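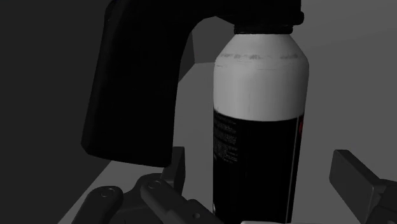
取っ手付き容器の把持評価で、衝突形状の近似方法によって成功率が変わる場合の報告方法

カテゴリ:ロボティクス/シミュレーション/評価手法
タグ:把持計画、凸分解、SDF、平行グリッパ、再現性

sdf_minarai

把持計画手法の比較実験をシミュレーション上で行っています。計画器は所属先で開発しているMunby、物理シミュレータはSuvbergです。どちらも一般公開はしていないため、以下は設定を一般的な用語に置き換えて書きます。

対象物は、首の部分に黒い取っ手の付いた大型の加圧容器です。取っ手は容器の上部から横に張り出し、下向きに曲がって胴体の脇に垂れています。胴体とは接触しておらず、取っ手の内側と容器の肩との間にアーチ状の空間があります。グリッパは2指で、候補姿勢の多くは左右の指で容器を挟む配置になりますが、片方の指が取っ手の裏側に入る候補も相当数あります。

実験の手順は次のとおりです。

1. 対象物の描画用メッシュから、Munbyで把持候補を生成する。
2. 候補ごとにグリッパを事前姿勢に置き、初期干渉の有無を判定する。
3. 干渉がなければ指を閉じ、鉛直に持ち上げ、一定時間保持する。
4. 保持終了時に対象物が所定の高さにあれば成功とする。

問題は手順2と3で使う衝突形状です。当初は対象物を凸分解した形状を使っていました。その後、薄い部分の接触が不自然に見えたため、符号付き距離場(SDF)に切り替えて同じ候補を再評価したところ、326候補のうち66候補で成否が入れ替わりました。候補の姿勢、摩擦係数、質量、閉じ速度、乱数シードは同一です。

入れ替わった候補を描画して確認すると、指の先端が取っ手と胴体の間に位置するものが目立ちます。凸分解の側では、描画上は空いているはずのアーチの部分で初期干渉と判定されている候補があります。

質問したいのは以下の点です。

(a) 成否が入れ替わった候補を「衝突形状の誤差によるもの」として評価から除外することは、論文の記述として許容されるでしょうか。除外すると、Munbyと比較手法の差は凸分解でもSDFでもほぼ同じになります。除外しないと、SDFのときだけ差が広がります。

(b) SDFの結果を正とみなしてよい根拠として、何を示せばよいでしょうか。実機実験は予定に入っていません。

(c) 取っ手と容器本体は、一つの剛体として扱って問題ないでしょうか。現在は一つの剛体にしています。

凸分解の設定は、最大凸包数がツールの既定値、凹度の閾値も既定値です。SDFの格子解像度は対象物の外接直方体の最長辺を基準に決めています。物理の刻み幅は両条件で共通です。

補足(同日追記):容器は机上に直立させた状態から開始しています。胴体は円筒で、肩は首に向かって円錐状に細くなります。肩を上から挟む候補は、両条件でほとんど失敗しています。

kata_bunkai

(a)から順に書きます。

(a) 除外は避けるべきです。成否が入れ替わった候補だけを除けば、残りは定義上、両条件で結果が一致した候補になります。その集合で二つの条件の手法間差が同じになるのは当然で、頑健性の証拠になりません。「除外すると差がほぼ同じになる」という記述をそのまま論文に入れると、査読で必ず指摘されます。「ほぼ」が残っているのは、母数の数え方か、比較手法側の除外の仕方がどこかでずれているためだと思います。そこも確認してください。

加えて、除外される候補は対象物の特定の部位に偏っています。取っ手の裏に指を入れる候補を系統的に捨てることになるので、残る候補集合は「取っ手付き容器の把持」ではなくなります。Munbyがその種の候補を多く出す手法であれば、手法の特徴を評価から消していることにもなります。

推奨する報告方法は、全候補について2×2の分割表を出すことです。行を凸分解での成否、列をSDFでの成否とし、手法ごとに表を作ります。非対角の二つのセルに66候補がどう分かれるかが重要です。質問文では「入れ替わった」としか書かれていませんが、失敗から成功に変わったものと、成功から失敗に変わったものでは原因が違うはずです。

失敗から成功:凸包がアーチの空間を埋めていて、初期干渉と判定されていた可能性が高い。手順2での棄却か、手順3での落下かを分けて集計してください。

成功から失敗:凸包の表面が実形状より外側に膨らみ、指との接触面が実際より広く平らになっていた可能性があります。取っ手の角が落ちている部分や、首のリング状の部分の細かい凹凸は、凸分解では平滑化されやすい箇所です。

この分類をすると、失敗理由の内訳(初期干渉、閉じ動作中の押し出し、持ち上げ中の滑り、保持中の回転)が必要になります。成否の二値しか保存していないなら、再実行してログを取り直すことになります。

(b) 実機がない場合でも、幾何の誤差と接触計算の誤差は別々に検証できます。

幾何については、描画用メッシュの表面から点をサンプリングし、各衝突形状までの符号付き距離の分布を出します。全体の平均では胴体の円筒部が支配的になって差が見えないので、取っ手の内側、肩、首、胴体の領域別に出してください。さらに、アーチの空間の内部に点を置き、衝突形状が「内部」と判定する割合を求めます。この値がゼロでなければ、その形状は存在しない壁を持っています。凸分解で大きく、SDFでゼロであれば、少なくとも手順2の干渉判定についてはSDFを採用する直接の根拠になります。

SDF側にも条件があります。最長辺を基準に格子を決めると、背の高い容器では格子間隔が粗くなり、薄い部分が痩せるか、隙間がつながることがあります。格子間隔は最長辺ではなく、取っ手の最小厚さと、取っ手と胴体の最小間隔の小さいほうを基準に決めるべきです。そのうえで解像度を2倍にし、候補ごとの成否がどれだけ変わるかを確認してください。変化が凸分解との差に比べて十分小さければ、収束しているとみなせます。同じことを凸包数でも行うと説得力が増します。凸包数を増やすにつれて結果がSDFに近づくのであれば、66候補の不一致は形状近似で説明できます。近づかないのであれば、接触点の生成方法の違いなど、別の原因を疑う必要があります。

接触計算については、刻み幅を半分にした再実行を両条件で行います。SDFは接触点の数が多くなりやすく、同じ刻み幅でもソルバの残差が違います。刻み幅が共通であることは、公平さの条件としては弱いです。

(c) 一つの剛体で構いません。ただし、そのことを本文に書いてください。実物で取っ手側が可動であったり、首の部分で多少回ったりする容器なら、取っ手だけを持つ候補の結果は楽観的になります。取っ手に接触している候補と、胴体のみに接触している候補を分けて成功率を出しておけば、読者が自分で割り引けます。

質量分布も確認してください。メッシュから一様密度で慣性を計算していると、中実の取っ手が実際より重く評価されることがあります。持ち上げ後の傾きが変わるので、偏心した候補ほど影響を受けます。

hako_to_bou

凸分解は既定値のまま使うものではないです。凸包数を上げれば大体直ります。うちはマグカップの持ち手で同じことになって、上限を上げて終わりにしました。SDFは遅いので候補が多いと大変だと思います。

統計は分かりません。

sdf_minarai

hako_to_bouさん、上限を上げた条件も追加します。速度は現在の候補数では問題になっていません。

kata_bunkaiさん、内訳を途中まで集計しました。失敗から成功に変わったもののほうが多く、その大半が手順2の初期干渉による棄却でした。手順3まで進んだ候補は二値しか保存していなかったため、再実行中です。除外の件は撤回し、分割表にします。「ほぼ」の原因も分かりました。比較手法側で、両手法の候補の和集合から除外対象を決めていました。

toukei_no_hito

分割表の扱いについてだけ補足します。

同じ候補を両条件で評価しているので、対応のあるデータです。成功率を二つ並べて独立な二標本の検定をかけるのは不適切です。候補が独立と仮定できるならMcNemar検定が素直ですが、この場合は独立性が怪しいです。把持候補は同じ部位に固まって生成されるので、取っ手の裏の候補が一つ入れ替われば、数ミリずれた隣の候補もまず入れ替わります。実効的な標本数は326よりかなり小さいと考えてください。

対処としては、候補を把持中心の位置と接近方向でクラスタリングし、クラスタ単位のブートストラップで成功率の差の区間を出すのがよいと思います。クラスタの幅は恣意的になるので、幅を変えた結果も付録に載せてください。

また、(a)で本当に知りたいのは「衝突形状によって手法間の差が変わるか」なので、見るべき量は差の差です。Munbyと比較手法の成功率の差を凸分解とSDFのそれぞれで求め、その二つの差に区間を付けます。片方で有意、もう片方で有意でない、という書き方は、差が変わったことの証拠にはなりません。なお、手法ごとに候補集合が違うはずなので、手法間は対応なし、衝突形状間は対応ありになります。再標本化は手法ごとに行い、同じ標本で両条件の成功率を計算してください。

もう一点、対象物が一つであれば、どのような検定をしても結論はその容器に限られます。候補を増やしても対象物の数は増えません。Onyekaのベンチマークのように物体単位で集計する形式に合わせるなら、取っ手のある物体とない物体を複数用意し、物体を変量効果に入れる必要があります。

sdf_minarai

ありがとうございます。対象物は現在この容器のみで、次にStimmontの物体セットから、取っ手や輪のある形状を追加する予定でした。物体を増やすまでは、表題と結論を「単一物体における事例」に限定します。

SDFの格子は最小間隔を基準に切り直しました。取っ手と胴体の間は元の解像度でもつながっていませんでしたが、首の部分の横筋は再現されていませんでした。首を挟む候補はもともと少ないものの、再実行の対象に含めます。

アーチ内部の点による判定は、凸分解では内部と判定される点があり、SDFではゼロでした。点の配置は、取っ手の内側の縁と肩の稜線を結ぶ面で領域を区切って決めています。

kata_bunkai

区切りの面の定義は論文に図で入れてください。文章だけだと再現できません。首の横筋は衝突形状に入れるより、摩擦係数を振って感度を見るほうが安上がりです。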